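Bimanual pipe assembly, how are you splitting episodes?

4 min read
Print this page | E-mail this thread

karent_lab
Ok so we're at 399 demos of the pipe frame task and I'm starting to doubt the whole plan. Quick version. Two arms, teleop, white plastic pipe and fittings, build the frame, put the legs on, turn it. One operator most of the time (me). Policy trained on the first batch does the reach fine, does the grasp mostly fine, then falls apart at insertion. Just sort of leans on the fitting and pushes.

Episodes are long. Question is do I keep recording the full build as one take or cut it into stages. Grab, align, push, turn. November is when I have to show something so re-recording everything is not realy an option.

tgolob
How long is long?

karent_lab
Full build, 13 minutes if nothing rolls off. Worse when I have to regrasp.

treto_hands
13 minutes in one episode is your problem, stop there. Cut it. Nothing you train on that will keep track of which leg it's on.

karent_lab
Head view from one of the takes, arms down at the near edge, frame still flat with one upright in: 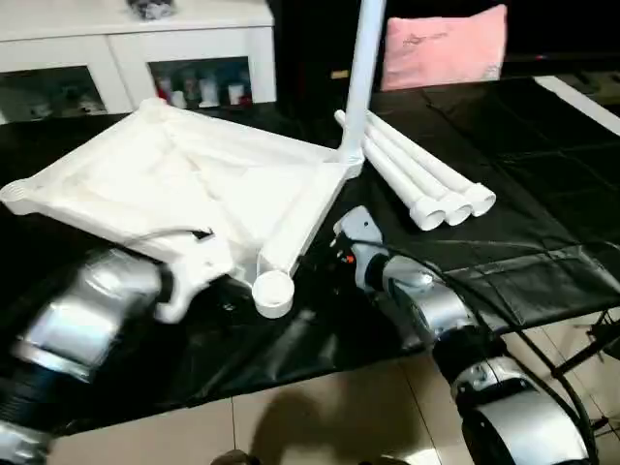 So what I do now is hit the pedal at the start, hit it again when all the legs are in. No markers in between. I figured I could label stages after the fact from the gripper open/close signal but that signal is garbage, I open and close all the time just fidgeting for a better hold.

Also I start every take from more or less the same layout. Same spot for the frame, spare pipes on the right. Didn't think much about it until treto's comment in the other thread.

tgolob
Gripper signal won't save you, agreed. Add a second pedal. Tap when you change stage. Costs nothing and you can ignore it later if you want the long takes back.

I'd keep recording full builds though. Disagree with treto here. The states you get in a real build are messy, frame a bit skewed, leg not seated all the way. If you record "insert leg" as its own little clip you will set it up neat every time without noticing and then the policy only knows neat.

treto_hands
Never said reset it neat. Record short AND randomize the start. We did 2,131 short clips on a connector job at Lumbantobing, each one starts from whatever the last operator left. Worked fine. Long takes gave us operators getting tired and sloppy by the end, and the end is where the hard part was.

tgolob
Connectors in a jig isn't this. His frame isn't held by anything except the other gripper.

treto_hands
fair. still would not do 13 minutes

futimus_ok
Jumping in bc we had the same push-and-lean thing. Check your action labels around contact. If you record commanded pose and the real arm lags, the demo says "go 2 cm into the fitting" and the policy does exactly that with zero feel for it. We swapped to measured pose for the slow parts and it got less stupid. Not fixed. Less stupid.

Second thing, what's your frame rate? Insertion is slow, but the turning part isn't.

karent_lab
Commanded pose. ugh. Ok that's one to check tonight.

30 fps all cameras. Turning is a whole other headache, I do it faster than I should becuase holding it up with both arms is tiring on the leader side. Here's one from that stage.

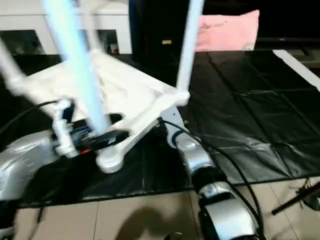 I have 38 takes I flagged as "bad turn" and never decided what to do with. Half of me says throw them out, half says the policy needs to see ugly ones that still end up ok. Look at the left pole, it's just a pale smear from top edge down to the middle, and the right one is sharp enough to find the joint. If I can't tell where the left pole is I don't see how the encoder does. So is that a lighting fix, exposure fix, or do I just need to slow down?

futimus_ok
All three lol. But exposure first. Lock it, don't leave it on auto. Black sheet under everything pulls auto exposure toward long shutter and your white pipe blows out AND smears. Two problems from one setting.

tgolob
Slow down is the real fix. Policy copies your speed. If you whip the thing around, so will it, and with worse aim.

treto_hands
Don't throw out the 38. Put them in a separate split, train with and without, compare. That's an afternoon.

karent_lab
An afternoon on your cluster maybe.

treto_hands
ok two afternoons

karent_lab
Plan then. Second pedal, measured pose for contact, exposure locked, slower turns. Keep full builds but stop at the turn and make that its own episode. Mixed starts, I'll let someone else drop the pipes wherever. New takes go in a new folder, not touching the 399.

tgolob
Good. Write the sheet color and the camera settings in the metadata too, you'll forget.

treto_hands
still think you should cut it shorter. post the numbers either way

karent_lab
will do. checked the logs btw, futimus was right about the lag, it's worst on the right arm. No idea why only that side. New thread for that one I guess

Contact | Copyright the posters, all rights reserved | Back to top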